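# Chapter 5: Folding and Storing Clothes and Bedding

Laundry work does not end at the clothesline. A garment that has been washed and dried well can still be spoiled by poor storage, and a wardrobe that is badly stacked has to be emptied every time something is taken from the bottom. This chapter deals with the steps between the laundry basket and the shelf: choosing a surface, laying the piece out, folding it to a set size, and building a stack that stands up by itself.

By the end of the chapter you should be able to:

- prepare a clean, flat folding surface in a small bedroom
- fold a long-sleeved garment in quilted or patterned fabric
- sort a mixed pile of clothing and bedding into stable stacks
- work out how much of a wardrobe a household's folded clothing will fill

## 5.1 The folding surface

Many homes have no table large enough for folding. The bed is the usual substitute, and a bed covered with a woven straw mat does the job better than a soft quilt. The mat gives a firm, level surface, and its bound edge gives a straight line to square a garment against.

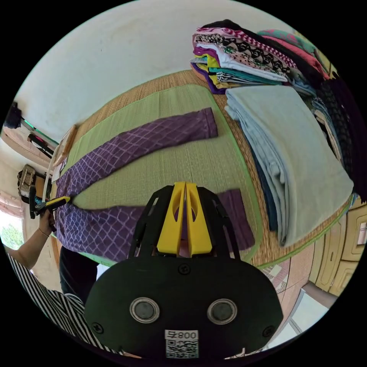

Brush the mat before starting. Straw sheds small fibres, and these catch in knitted and quilted fabric. If the mat has been slept on, wipe it with a damp cloth and let it dry fully. Anything waiting to be folded should be kept to one side so that the working area stays clear.

## 5.2 Laying out a long-sleeved garment

Quilted cloth with a diamond pattern is a good fabric to learn on. The diamonds show at once whether the two halves are level. Thick cloth also tends to bunch, and a bunched section left under a fold will make the finished piece lean.

1. Lay the garment down and draw both sleeves out to their full length.
2. Smooth the body from the collar to the hem with the flat of the hand, working any bunched cloth out to the edges.
3. Where a fold has gathered, lift it, shake it lightly and lay it down again.

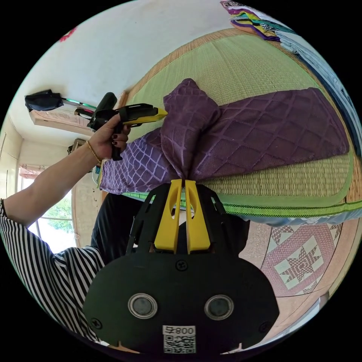
4. Bring each sleeve across the body and turn it down so that the cuff points to the hem.
5. Fold the sides in to meet, then fold the length in half or in thirds to suit the shelf.

## 5.3 Building the stack

Put blankets and other wide pieces at the bottom, trousers and heavy tops next, and light tops last. Colour does not matter for stability – a stack of magenta, yellow, pink and teal stands as well as one in a single colour – but keeping each person's clothes together saves time later.
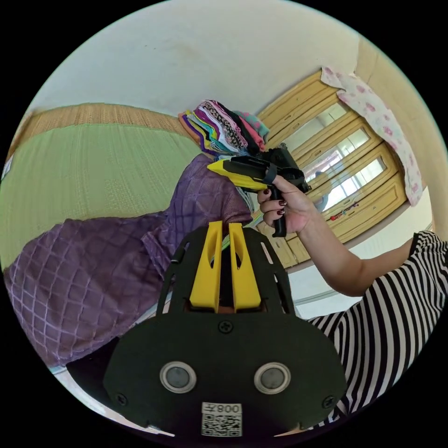 *Juduvholm College – Department of Home and Textile Studies*

Students in this department use the Norkberg folding sheet for practical work. It lists 13 standard folds, each with a finished width. The fold for long-sleeved tops gives a width of 198 mm, which suits most of the shelves you will meet in the practical room.

## 5.4 Putting away

Measure the shelf before deciding on the number of stacks. Five stacks folded to the standard width take up 990 mm, so they fit side by side on a shelf 1000 mm wide. On a shelf of 899 mm only four will fit.

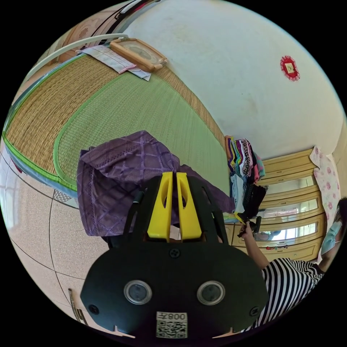

The top of a wardrobe can be used as well, mainly for clothing that is out of season. Cover it with a cotton cloth to keep off dust, and keep the pile low enough to reach without a chair. Pieces worn every week belong inside, between waist and eye level.

### Before you go on

Fold three long-sleeved garments of different thicknesses to the standard width. Stack them, leave them overnight and note in your workbook whether the stack has shifted. You will need these notes for the storage plan in Section 5.5.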